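Two-arm bench, left wrist cable keeps pulling

jbriggs_shop
Posted Mar 17, 2021

Both arms are up on the shared bench now. The left one carries the round disc with the blue dome, the right one has the two-finger gripper. My problem is the cable on the left. Past 10 degrees of wrist roll it tugs and the joint faults. I have 19 inches of slack and would like to keep it outside the arm.

Irura
Tape it along the upper segment and leave a loop at the wrist. Six inches of loop is plenty.

jbriggs_shop
Tried tape already. Current state:

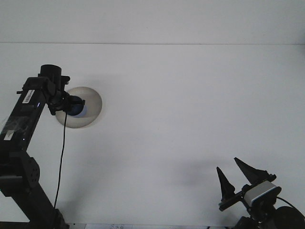 Left arm with the cable hanging free, gripper at lower right.

Salazar
I'd leave it hanging. Loops catch on things, and on a two-arm setup the thing they catch on is the other gripper. Limit the roll in software.

Irura
Disagree. A free cable swings at speed and it's the connector that takes the load. Mine failed after 2000 cycles.

Salazar
What speed, though? Mine runs slow and I've never lost a connector.

Wanpen W.
Use a hook and loop strap at the elbow – not tape, it creeps. And check that fault code before you move anything. On my build it was the payload setting.

jbriggs_shop
Payload was still at the default. Fixed that, will try the strap next and post the log.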